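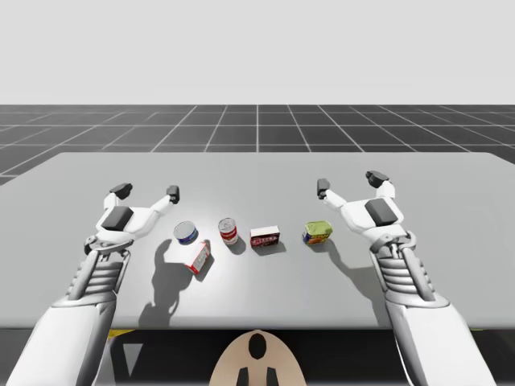

*Two arms, five groceries: a tabletop task in simulation.*

**Fisstead group puts out plain-language rules for testing robot arms in simulation**

25 August 2025

Anyone who has tried to compare two robot grasping results will love this one. The Fisstead working group has published its first good practice guide for simulated tabletop tests, and it's short, clear and free to read!

The guide asks teams to write down the starting layout of every object, keep failed runs in the count, and report each arm separately when two share a table. A score now needs at least 900 runs behind it, up from 85 in the spring draft.

"People were sharing great numbers and leaving out how they got them," said Greer Purves, who led the writing. "Now you can pick up someone else's test and run it yourself."
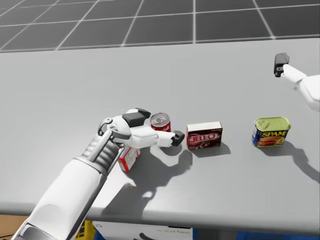
*A Jell-O box and a Spam can share the table with a soda can and a small red-and-white box.*

Mitali Ekanayake, who edited the section on objects, is especially happy with the rule on everyday packaging. Boxes and cans have to be listed by size and shape, along with the way each one is lying or standing at the start.

The draft drew 113 comments, many from the team at Follville, and most of them made it into the final text. Wisavgate will host an open question session in September, with Rezaul Ranasinghe taking questions on how to report near misses and dropped objects.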